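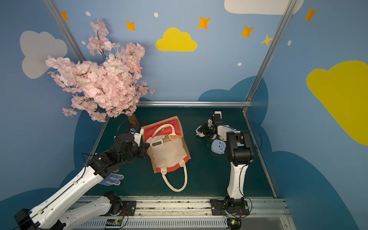 # prandik

A little command line packing list thing I wrote for myself, and then my sister-in-law wanted it, and now it's on the internet. You give it a trip, it gives you a list, you tick stuff off. No account, no sync, no colours unless you ask for them!

## What's in the box

- `lists/` – plain text, one item per line. I started with 300 items and whittled it down over a long wet August.
- `trips/` – 26 sample trips, mostly weekends at the cottage, plus one very optimistic canoe week.
- `brement.py` – the bit that merges lists. It's ugly, I know, I wrote it at 2 a.m.

## Running it

```
python prandik.py --trip cottage --nights 3
```

Add `--winter` and you'll get toques, mitts and the good socks. Glasses sit in the `always` list, and they stay there (I've driven back from the highway for mine twice).

Lists longer than 30 lines get split into bags. You can name your bags in `bags.txt`; mine are tote, duffel and "the cooler".

## Stuff that's broken

- Kilometres work in the trip file, miles don't. Sorry, American cousins.
- Importing from Nustlow drops anything with an apostrophe in it.
- `--undo` only goes back one step.

## Changes

Version 0.4 fixes the duplicate toothbrush bug and moves the grey text to something you can read on a white terminal. Pull requests are welcome, especially if you camp with kids, as my kid list is pure guesswork.

Licence is MIT.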